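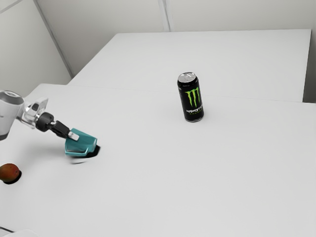 14 min read

Chapter 6
Scoring a Policy in Simulation

Chapter 5 ended with a trained grasping policy and no good way to say how well it works. This chapter covers the measurement. We treat evaluation as an experiment with its own design, its own sources of error and its own cost, and we do most of it in a rendered tabletop scene before any hardware is switched on.

The running case is the Grimdale tabletop set. Each scene puts a few household objects on a pale table under a single robot arm. The chapter's opening scene has a drink can, a round fruit and a teal cup, with the cup in the gripper. The objects are far apart, so the policy does not have to deal with clutter. Clutter is added in Section 6.5.

A rendered scene can be reset exactly. The same starting poses can be given to two policies, and any difference in outcome then comes from the policies or from the random seed. On a real table, a person has to put the objects back by hand, and small placement errors enter every trial. The price of exact resets is a gap in appearance and contact. Shadows in the renderer may be harder at the edge than those under office lights, and friction is a number someone chose.

Yabsira Assefa's study, which we follow in Sections 6.2 through 6.4, ran 2,733 simulated trials over 39 scene layouts. A smaller group of 611 trials was then repeated on a physical arm. The question was whether the ranking of policies in simulation matched the ranking on hardware. Absolute success rates were not expected to agree, and they did not. The rankings agreed for most pairs – the exceptions all involved tilted grasps on tapered objects, where the contact model matters most.

Three terms are used throughout. A layout is a fixed set of objects and starting poses. A trial is one run of one policy on one layout with one seed. A score is the share of trials that meet the success test, which must be written down before the first trial is run.

Readers who skipped the Bondarchuk contact model in Chapter 4 should go back to it before Section 6.3. The exercises use the Fastier simulator, version 2 or later.

6.1 What Counts as a Success

Suppose the task is to lift a cup. A loose test asks only whether the cup left the table.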